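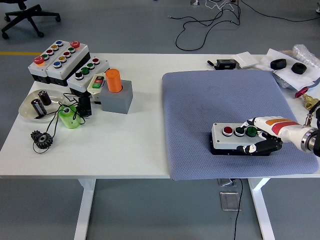

Pedi três orçamentos para a segunda mão robótica e recebi dois, mais um PDF da Clatell que só abre no computador de outra pessoa. A Stavent quer mais de 600 euros pelo contrato anual de manutenção, mão à parte. A Kemness cobra 597, com a deslocação do técnico incluída e a boa vontade dele por confirmar. No meu plano de julho, a linha "peças para agarrar" tinha 69 euros. Ri-me sozinho quando a reli, porque só caixas de botões como a cinzenta que a mão segura, de três botões, já pesam na conta, e ainda há a engrenagem, os condensadores e a válvula de volante vermelho.

O tapete azul-acinzentado ficou fora do orçamento. Entrou como "diversos", essa grande família.

Para o ano peço cinco por cento de folga. Vão dar-me zero e um abraço.

Tempo de leitura: 5 min

Pesquisar neste blogue
Ir

Comentários

ticona_fã: A Kemness cobra o estacionamento à parte. Pergunta antes de assinares.

Anónimo: 69 euros! Que saudades de ser otimista.

ticona_fã: E pede o PDF em papel.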